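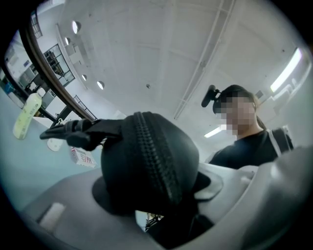 JULBERG, July — Starnar has put out a new upkeep routine for its hand-held gripper sets. Free to all Fastley users, starts this month.

Every 200 picks: wipe the pads, check the cable at the handle. At 300, clean the cube markers with a dry cloth, no sprays. A scratched marker gets swapped, not touched up. 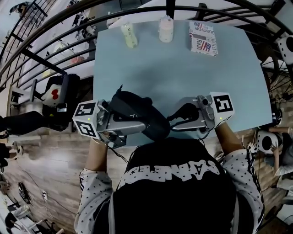

Left and right grippers get seperate logs. Full check takes nine minutes. Spare pads ship under part no. 3586, orders thru the Julberg office.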